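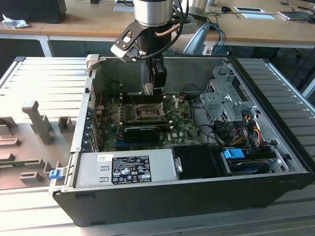
発表者用メモ 社内パソコンの入れ替えと廃棄の手順
2025年2月27日(木) 総務・経理合同勉強会
話す人:ソーミャ・ラマサミ(Lata 管理部)

スライド1 表紙
名前と部署だけ言う。所属が変わったばかりなので、前は経理にいたことも言っておく。
質問は途中でも受ける。ただし個別の機種の話は終わってから。
配布資料は台帳の見本と依頼書の様式。足りない人は隣の人と見てもらう。

スライド2 今日話すこと
パソコンを買うときの手続きは全員が知っている。稟議を上げて、見積もりを取って、検収する。手放すときの手続きは部署ごとに違っていた。倉庫に置いたままの部署もあれば、担当者が直接業者に電話していた部署もある。
今日は手放す側の話だけをする。新しい機種の選び方は扱わない。
話す順番は、台帳、判断、データ消去、引き渡し、会計処理。

スライド3 台帳の現状
備品台帳に載っている件数は3557件。机や椅子、電話機も全部入った数字で、パソコンだけの数字は出せない。分類の欄が自由記入だったため、「PC」「パソコン」「デスクトップ」「本体」が混ざっている。
ここで配布資料の台帳の見本を見てもらう。左が旧様式、右が新様式。
旧様式には設置場所の欄があるが、使用者の欄がない。部署が移転すると場所の記載が合わなくなり、誰に聞けばよいか分からなくなる。
新様式では分類を選択式にした。使用者は個人名ではなく職名で書く。異動のたびに直す手間を減らすため。

スライド4 現物確認のやり方
台帳を印刷して現物を見に行くのではなく、先に現物を見て番号を控え、あとから台帳と突き合わせる。
ゆっくり話す。去年は逆の順でやった部署があり、台帳にない機器がまるごと抜けた。
番号のシールは本体の背面に貼ってあることが多い。机の下から引き出さないと読めない場合、無理に動かさない。電源を入れたまま引っ張ってケーブルが抜けた例が去年2件あった。業務時間外に、使用者の了解をとってから行う。
シールがはがれている機器は「番号不明」として記録する。推測で番号を書かない。

スライド5 使い続けるか、手放すか
判断は三つの欄で行う。業務に使えるか。保守の期限が残っているか。修理の見積もりが基準額以下か。
基準額は年度ごとに管理部が決める。スライドには載せていない。聞かれたら、依頼書の裏面に書いてあると答える。
「まだ動く」は使い続ける理由にならない。保守の切れたものは、動いていても社内のネットワークにはつながない。
反対に、古いという理由だけでも手放さない。測定器につながっている機器などは、つなぐ相手の都合で古い機種が必要になる。該当する部署は例外の申請を出す。申請書は一枚で済む。

スライド6 部品を取っておきたいという相談
この相談は多い。メモリや電源を外して予備にしたいというもの。
原則は認めない。理由を聞かれたら次の二点を言う。
部品を外した時点で、台帳の一件が何件に分かれるのか決まっていない。
外した部品がどの機器で使われたか、記録が残らない。
例外として、情報システム係が自分で管理する予備品は認めている。係の棚にあるものは別の一覧表で管理していて、棚卸しも係が行う。各部署の引き出しに入っている部品は予備品とはみなさない。見つかったら係に渡してもらう。
自分で開けて掃除をしたいという相談もあった。これも係に依頼する。リース品を開けると契約上の問題になることがある。

スライド7 データ消去
時間をかける。ここだけ聞いて帰る人もいる。
ファイルを削除しただけでは消去したことにならない。初期化も、やり方によっては足りない。
当社では消去の方法を、情報システム係が専用のソフトで行うものと、記憶装置を物理的に壊すものに分けている。どちらにするかは保存していた情報の区分で決まる。人事と給与の情報を扱った機器は後者。
使用者がやることは、必要なファイルを共有フォルダに移すことと、移し終わった日を依頼書に書くこと。それ以外の操作はしない。
よくある間違いを読み上げる。
・ブラウザーに保存したパスワードを移していない
・デスクトップに置いたファイルを忘れている
・外付けの記憶装置をつないだまま渡す
・ログインのパスワードを書いた付箋が本体に貼ってある
付箋は去年も見つかった。部署名は言わない。

スライド8 リース品
リース品は当社の資産ではない。廃棄はできず、返却する。
返却前にデータを消去してよいかどうかは契約書に書いてある。契約ごとに違うので、前回と同じだと思わない。
記憶装置を壊して返してよい契約は少ない。壊したい場合は、先にリース会社へ買い取りの相談をする。この相談は管理部が行うので、各部署から連絡しない。
返却期限に遅れると再リースの扱いになり、料金が発生する。期限の一覧は毎月、各部署の窓口に送っている。届いていない部署があれば休憩中に言ってほしい。

スライド9 業者への引き渡し
引き渡しは管理部がまとめて行う。今の委託先は Esonel。窓口はビリャナ・パパドプロスさん。
回収の日は各部署に前の週に知らせる。当日は荷捌き場まで運んでおく。台車は管理部で貸し出す。台車は2台なので、フロアごとに時間を分ける。
受け渡しのとき、番号を一台ずつ読み上げて引渡書に印を付ける。面倒でも省かない。あとで台数が合わないと、引渡書しか確かめるものがない。
業者から消去と処分の証明書が届いたら、管理部が番号を照合して保管する。保存期間は10年。写しが必要な部署には渡す。
電池を含む機器は箱を分ける。ノートパソコンで本体がふくらんでいるものは、運ばずに管理部へ電話する。

スライド10 社員への譲渡
要望はあるが、現在は行っていない。
理由は消去の責任とソフトの使用許諾。値段の決め方も未定。
再開の予定を聞かれたら、検討中とだけ答える。時期は言わない。

スライド11 会計処理
元の所属なので話しすぎないこと。
固定資産に計上しているものは、引き渡した日ではなく、証明書の日付で除却の処理をする。年度末に近い場合は注意がいる。証明書が翌年度の日付になると、帳簿の上でも翌年度になる。
3月中に処理を終えたい部署は、2月のうちに依頼書を出す。今日が木曜日なので、実質は明日まで。ここは強調する。
消耗品費で買ったものは除却の仕訳が要らない。それでも台帳からは消すので、依頼書は同じものを使う。
処理費用の負担は各部署。ただし部署が廃止された場合は管理部が負担する。
ジャハンギール・ミアさん(経理)が会場にいるので、勘定科目の質問はそちらに振る。

スライド12 うまくいった例
Whitfield 棟の二階の例を出す。担当はヌスラット・セルヴァナヤガムさん。本人には紹介することを伝えてある。
やったことは単純で、月初に使用者全員に同じ短い質問を送った。「使っていない機器はありますか」。返事がなければ使用中とみなす。
返事のあった分だけ見に行き、その場で依頼書を書いてもらう。あとで書くと言われた分は結局出てこなかったそうで、その場で書く形に変えた。
倉庫の棚が空いたので、今は防災用の水を置いている。

スライド13 台帳の新システム
Wirnby という名前で準備している。画面はまだ見せられない。
移行の前に分類の欄を直す必要がある。各部署で、自分の部署の行だけ見直してもらう。様式は来週送る。
移行後も依頼書は当面紙で受ける。
よく聞かれるのは、スマートフォンから入力できるかどうか。閲覧はできる、入力はできない。

スライド14 連絡先と質問
依頼書の提出先は管理部の窓口。メールに添付でもよいが、件名に部署名を入れてもらう。
例外申請はタルシ・バルアさんあて。
質問が出ないときは、モニターの扱いをこちらから話す。モニターは記憶装置がないので消去は不要、台帳と引き渡しは本体と同じ。電源ケーブルは束ねて本体に付ける。
プリンターと複合機は別の契約なので今日は答えない。複合機には記憶装置が入っているものがあるため、勝手に業者へ渡さないことだけ伝える。
終わったら、余った依頼書を回収して窓口に戻す。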